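Sidow wants $1,993 for grippers you hold yourself

Sidow has begun taking orders for a pair of hand-held grippers meant for teams that want to teach robots household jobs without buying a robot first. The set costs $1,993. Replacement finger pads are sold separately, and the software subscription adds $70 a month after the first three.

The pitch is familiar. A person does a chore with the grippers, a camera on the tool records it, and a robot arm is later trained on the recordings. Sidow says a new user can be up and running in 12 minutes. It has not said how well the results carry over to an arm, and product lead Arif Khan would not give a success rate when asked. "It depends on the arm and it depends on the task," he said.

Sure — but that is the number buyers need. The company's sample library holds 860 recordings, most of them of doors, drawers and lids, and all made by its own staff.

Kobina Opoku, who tests lab equipment at Hatmont, spent two weeks with a loaner set in March. He liked the grip and found the software slow. "I'd want to see it work in a kitchen I didn't set up," he said.

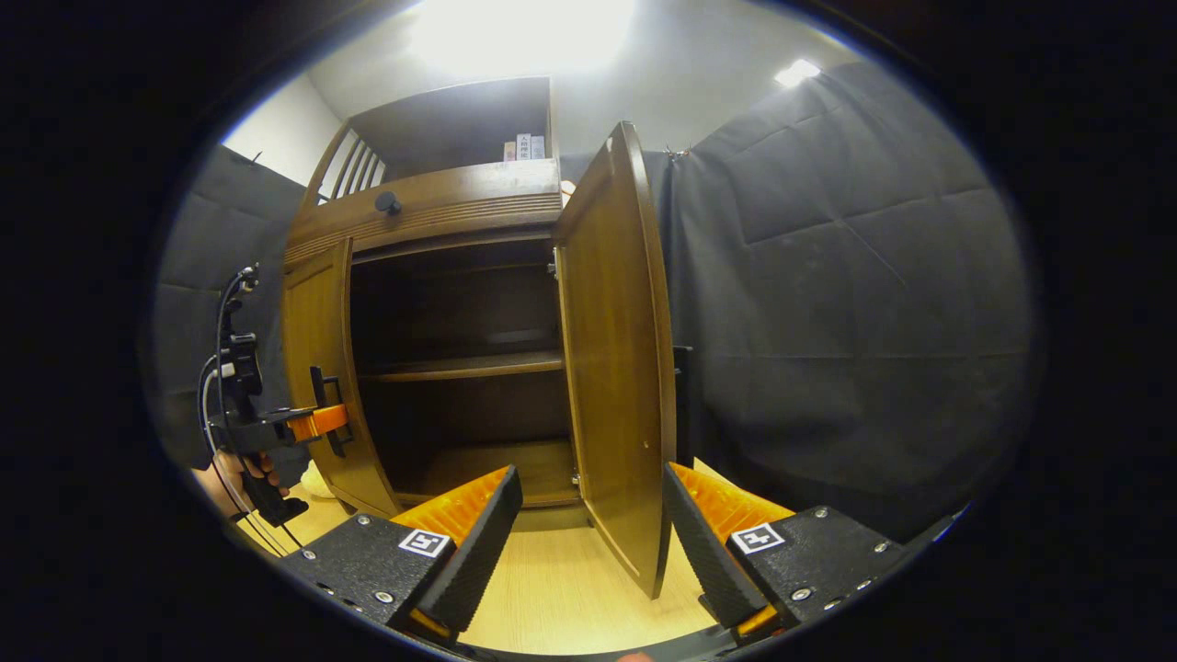
Two of the hand-held grippers at work on a wooden cabinet with both doors open.

Rival Prultell rents a similar pair by the month and lets customers send it back. Sidow offers no trial, and its refund terms run out once the box is opened. Orders ship in the fall.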